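Storage Notes for February

Readers are advised that the household papers have been moved out of the hall closet and into metal lockers. The closet held 83 folders, several of which had not been opened in years. Myfanwy Owen assisted with the sorting, and I am grateful for her patience.

Tax records now occupy the lower shelves. Warranties and manuals are filed by room.

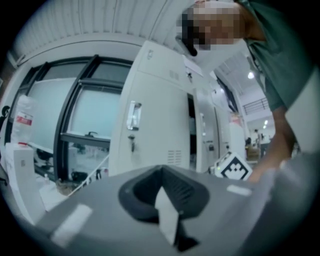 Spare keys are to be labeled before the end of the month. I have yet to decide where the photograph albums should go, and Emrys Maddocks has asked for two of them back.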